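The Second Life of Sheet Metal

In a narrow shop at the bottom of Ulldale's main street, a flat piece of steel can become a flour bin before lunch

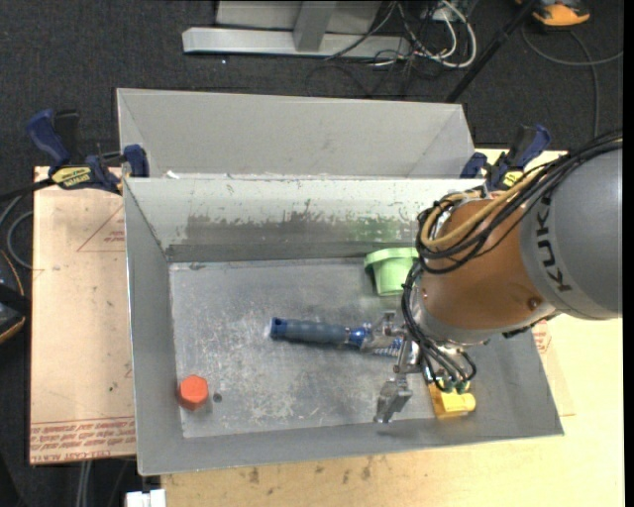

The first thing Na-rae Sun does with a visitor is hand over a scrap and a pair of snips. She doesn't give a speech. You get a strip of steel as wide as your palm, a scribed line to follow, and a nod toward the bench. I cut mine badly. The line went one way and I went the other, and the edge came out with a row of little hooks along it, like the lid of a can opened by somebody in a hurry.

"Don't close the jaws all the way," she told me. "You make a hook every time you do that."

So I tried again with the jaws never quite shutting, and the metal curled up and away from the blade in one long ribbon, and I understood right then why people fall for this work. It feels like cutting heavy cloth! Steel, which I had thought of all my life as the stuff that stops you, was simply doing as it was asked.

Folding sheet metal by hand is an old trade and for a good part of the last century it was an ordinary one. Any town big enough for a hardware store had a tinner, and the tinner made whatever the town needed: stovepipe, gutters, milk pails, feed scoops, roof flashing, cake pans, the odd weather vane. Then stamped goods got cheap, plastic got cheaper, and the tinners either moved into ductwork or closed up. Sun learned from one who had done both. He taught her ductwork during the day and everything else after five, and when he retired he sold her his brake, his stakes and a drawer of paper patterns so soft with handling that she keeps them between sheets of glass.

I spent an afternoon with those patterns and could have spent a week. A pattern for a box looks like nothing much, a cross with some notches. A pattern for a funnel is a slice of pie with the tip bitten off. But the one for a watering can spout is a strange, leaning, lopsided leaf of a shape, and it's almost impossible to believe it will roll up into a clean taper that meets a round body at an angle. Somebody worked that out with a compass and a pencil. Sun can do it too, and she does it on the back of whatever paper is lying around, swinging arcs and stepping off distances while she talks about dinner.

Corners are where the arguments are. You can cut a corner out completely and join the two edges with rivets or solder, which is fast and looks crisp. You can leave a tab on one side and tuck it behind the other. Or you can leave all of the metal in place and fold the extra into a flat triangle, the way you'd wrap the end of a present. Sun loves the folded corner with a passion I found completely infectious. It has no seam at the bottom, so a pan made that way will hold water before any solder goes near it, and the doubled metal stiffens the wall just where a hand is likely to grab.

Her student Ha-neul Ji prefers rivets. The two of them have been having this conversation for 4 years, as far as I can tell, and neither has given an inch. Ji came to the shop from pastry (the pans led to the pan maker) and has a baker's eye for repetition. On the morning I visited, Ji was finishing a run of 50 bread tins for a bakery in Sulutlow, each one bent over the same hardwood block, and you could have stacked the whole order without a wobble. Ask about the rivets, though, and out comes a tray of them, copper and tinned iron, in sizes I couldn't tell apart until they were sitting on my palm.

What I hadn't expected was how much of the job is listening. A hammer on a stake gives a dull note when there's air under the metal and a bright one when the metal is down tight, and a good tinner moves along the seam by ear. Sun shuts off the radio for this part. She worked around the rim of a pail with short, easy taps, turning it with her left hand, and the note stayed bright the whole way until it suddenly didn't. She backed up, tapped twice, and went on. I had my eyes on the seam from a foot away and never saw what she heard.

There's the matter of gauge, too. Beginners want thick metal because thick seems strong, and they wear themselves out on it. Most of the strength in a good pail comes from its folds. The rim is rolled over a wire, the walls carry a shallow bead, the bottom is locked to the sides with a double seam, and by the end a sheet you could have flexed with two fingers will take the weight of a grown adult standing on it. I know this for a fact, having stood on one. It creaked and I got down.

Repairs bring in a surprising share of the trade. People come through the door with a grandmother's colander, a leaking sap bucket, a ventilation hood from a diner that closed when they were kids. A man drove up from Culteck with a lantern in a pillowcase. The oldest piece on the shelf in February was a grain measure with three generations of patches, and Sun pointed them out to me with real delight: here was somebody careful, here was somebody in a rush, and here, in a thick gray puddle of solder, was somebody who had plainly never done it before and got the thing working all the same. She was going to leave that patch alone.

If you want to try it, you need less than you'd think. Ji's starter kit is a pair of straight snips, a scriber, a steel rule, a wooden mallet, two lengths of angle iron and a vise. Clamp the sheet between the angles and you have a brake, a slow one that leaves you plenty of time to notice your mistakes. Wear gloves for the cutting and file every edge before you do anything else with it. Make a tray first. Then make the same tray again, and you'll see the second one come out square, or squarer, and you'll want to go straight on to a third.

The evening class fills up fast. It meets at the back of the shop at six thirty, costs 200 dollars for the full course with metal included, and nobody leaves without a dustpan. Mine hangs by the kitchen door. One corner is folded, one is riveted, and both of my teachers have asked me which side is holding up better.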